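How to Set Out Fruit on a Plate for a Small Table

Posted by Thanakorn Prasertsri
July 19, 2021
Print this page | E-mail to a friend
Shares: 40 | Comments: 12

In my family we always put fruit on the table when a guest comes. My wife says everybody can put an apple on a plate, and she is right, but it can look careless or it can look nice. I have written down how I do it, in the order I do it. You need one plate, some fruit, a clean cloth and a small knife if you want to cut.

1. Clear and wipe the table

Take away the letters, the keys, the phone charger. Wipe the table with a damp cloth and then with a dry one. On a white table every drop leaves a mark, so I do the dry cloth twice. If your table is dark you can be less strict, but look at it from the side, against the window, before you go on.

2. Choose the plate

I like a flat plate with a small rim. The rim stops a round fruit from rolling off when somebody pushes the table. A deep bowl is good for many fruits, but a single apple disappears in it.

The color is more important than I thought at first. Red apples on a red plate look dull. Pink is softer, and the reddish-orange kind of apple stands out well on it. White on white is clean but a little bit like a hospital, in my opinion.

3. Place the plate first, then the fruit

Put the plate down empty and look at it before you add anything. It should be nearer to the person who will eat than to the far side. Move it now, when it is light and nothing can roll.
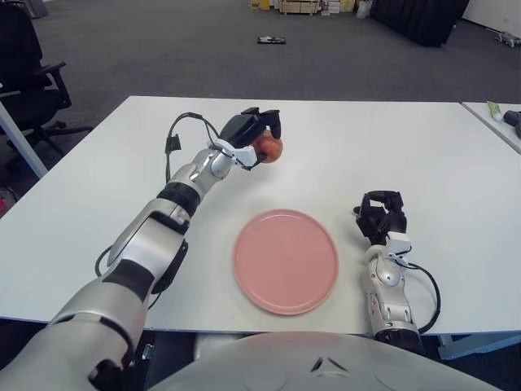
Empty plate near the front of the table, and the apple held just above the table beyond it.

4. Wash and dry the fruit

Wash the apple under cold running water and rub it with your hand for 30 seconds. Do not use dish soap. Then dry it well, also in the small hollow around the stem, where water likes to stay. My neighbor Chaiwat Chaiyaporn uses a soft brush for this. I use the corner of a towel.

Turn the apple slowly and look for soft spots. A yellow patch is no problem, it is often only the side which had less sun. A brown and soft patch is different, and this apple should go in the kitchen for cooking.

5. Decide where the apple waits

When you have washed it, you may need your hands for something else, for example the napkins.

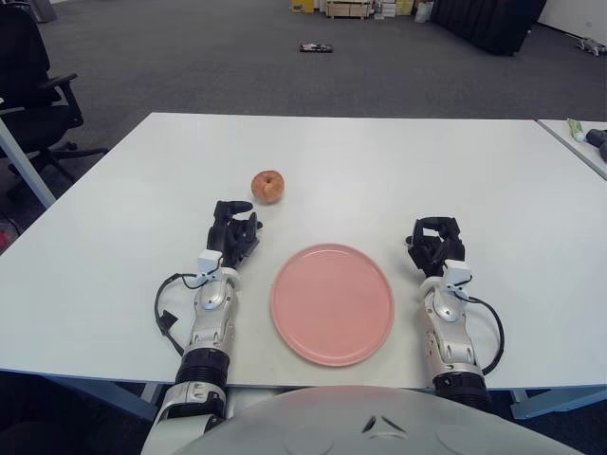 Let the apple wait behind the plate and a little to one side, never at the edge. A round apple can start rolling from a small push, and a bruise from the floor shows the next day. If your floor is not level, lay a folded napkin under it.

6. Put it on the plate

Hold the apple around its widest part and lower it until you feel the plate, then open the fingers slowly. Do not drop it, even from a small height. One apple goes in the middle. With two, I put them so they touch, slightly off the center. With three I make a triangle with the stems to the outside.

7. If you cut it

Cut only when the guest is sitting. Slices become brown quickly. A few drops of lemon help - not too many, or everything tastes like lemon. Lay the slices in a half circle, with the skin up.

After the visit

Put the uncut fruit back in a cool place and wash the plate by hand. In October, when the new apples come, I buy a small bag each week, and they stay crisp this way.

Share this page: 40
Print | E-mail | Comments (12)

Related
How to fold a napkin without ironing it
Which apples are good for cooking
Removing water marks from a white table
21 small dishes for unexpected guests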